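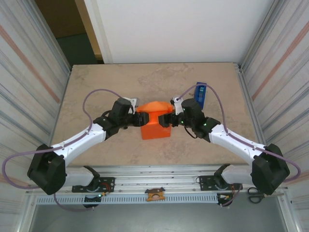 Jun 23, 2006. Pendant shade, second try. Ribs are 2 mm now and the shade still droops when lit from inside, so heat isn't the whole story. Weight without flex: 176 g. Want it under that. Colour also undecided – the orange of that dome-topped piece between the two black grippers is near what I had in mind for the Vahidi shade, maybe a touch warmer. Ask Neelam for the swatch card back.

Lampholder from Levier fits but the collar is tight. Filed it. Filed it too much. New collar needed, dont use the old drawing. 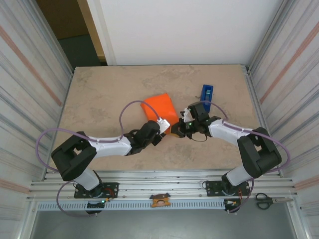
Glare test next. Sat under it at table height, bulb visible through the bottom gap if you lean back at all. Tried a paper disc inside, better, kills the pattern on the ceiling though. Pattern is the whole point. Smaller disc? Hang it lower and the gap matters less, but then tall people hit it.

Flex length 200 cm, too long for the stairwell, fine for the kitchen.

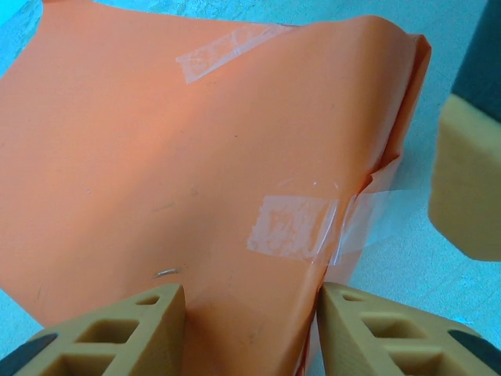
Mateja Hodžić reckons the disc should go altogether and the ribs be twisted at the bottom so they overlap and hide the bulb. More work at the mould end. Could be right. Will draw it tonigth, one rib only, and see if it holds.

Still to do: collar, quote from Grileck, dimmer buzz.

Search notebook Go
Irkix lighting workshop – contact – © 2006 – back to top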